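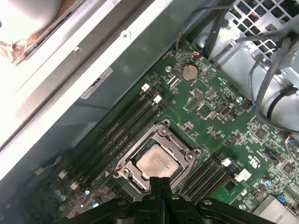 The robot should pay for the slow part
By Elfriede Lehner

In our workshop we take apart old office workstations and sell the parts which still have some life in them. For many years the processors were my job. I know the small sound of the lever when it comes free, and I know also the feeling in the stomach when a chip slips from the fingers and falls on the pins. So when the company Thaler offered us the Loltik on trial, a gripper and software package for removing and placing processors, I said yes quickly. My opinion after the trial is mixed, and I would like to explain why, as the discussion in our trade is mostly between people who love such machines and people who have never stood beside one.

The Loltik is sold as a kit. You get the gripper with two fingers, a small camera for the wrist, the bracket and a licence for the software, which is called Justasari. The arm you must already have, or rent. Thaler rents one too, and this is what we did. The leaflet promises "hands-free processor handling". I think this promise is too big, and it makes a good tool look worse than it is.

What the fingers do well

Let us begin with the good side. The fingers are narrow, and that is the most important thing about them. An open socket on a workstation board is a crowded place. There are memory slots beside it, the metal frame around it, the load plate standing up, the lever standing up too, and then somewhere the cables, which always hang where you want to put your hand. A person with big hands suffers there. I have seen good technicians hold their breath.

The gripper holds the processor by its sides and lifts it straight. It does not tilt the chip at the last moment, as people do when they cannot see under their own fingers. In the trial we moved 223 processors, and it bent pins in 3 sockets. I looked in our own book for the months before, and I will only say that our hands did not do better. One can argue that we gave the machine the easier boards, and this is partly true.

It is also patient. At four in the afternoon my colleague Kane Tamihana is tired and the gripper is the same as in the morning. Kane was against the trial, and he is still against it, but this point he gave me.

Where the promise ends

Now the other side. The word "hands-free" hides all the work which comes before the chip is lifted. In our workshop a person has to open the case, take out the cooler, clean the old paste, release the lever and open the load plate. Only then can the Loltik begin. Thaler's man told us that Justasari will learn to open the lever "in a later version". I have bought many things in my life because of a later version, and I do not do it any more.

I measured one afternoon with a kitchen clock. From the closed case to the processor in its tray, one machine took us roughly 60 minutes for the first try, with much swearing at the calibration. Later it became much shorter, but the part done by the robot was always the smallest part. The lifting itself was never our problem. Our problem is the screws, the paste, the dust and the cables.

Paste deserves a word of its own. The heat spreader of a used processor is seldom clean. It has scratches, pale marks, something left in the corners. The printed text is small and grey and often hard to read. I had hoped that the camera would read the model number, so that we would not have to write it by hand. Sometimes it does. On a dirty chip it gives you a number with great confidence, and then you find that no such model exists. For a shop which sells by model number this is a serious weakness, and the leaflet should say it in plain letters.
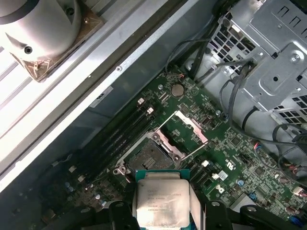 Who should pay for it

This brings me to the money. Thaler asks a monthly price per arm. I will not print our offer, as every customer seems to receive a different one, and this I also find a bad habit. But the idea behind the price is that you save the wages of one technician. We saved nothing of the kind. The technician is still there, opening levers. If the supplier calculates with "hands-free" and I must calculate with two hands, then we are not talking about the same product.

I would find it fair to pay per processor that arrives whole in the tray. Then the supplier has an interest in making the slow part faster, and I pay for what I receive. A competitor, Sarnitent, told me on the telephone that they are thinking about such a model. They would not put it in writing, so I give it here only as something I heard.

There is a second question, which I find harder. The boards in our workshop are of many sizes and ages. In one week we had 43 machines of the same type from an insurance office, and with these the Loltik was a pleasure. The positions were taught once, the coin battery and the screw beside it served us as marks, and the work went on quietly. The week after, we had a mixed pallet, and I switched the arm off before lunch. Every new board wanted teaching. For big recyclers with large equal lots this does not matter so much. For small workshops like ours it is everything, and the leaflet shows a small workshop on its first page.

What I would tell a colleague

Rent it for one large lot of the same machine, if you have such a lot. Keep a good lamp over the table, for the side wall of a case throws the light back strongly and the camera does not like it. Tie the cables away before you start, also when Justasari says that the path is free. Check every socket with a magnifying glass after each lift, as you would check after an apprentice. Ask for the spare fingers in the first contract, when the seller is still friendly.

And do not sell your tweezers. Kane has put ours in the drawer directly under the arm, and in the last week of the trial I opened that drawer more often than I would like to admit to Thaler.

We have sent the kit back for now. I asked them to call me again when it can open a lever, and to bring the dirty processors themselves for the demonstration.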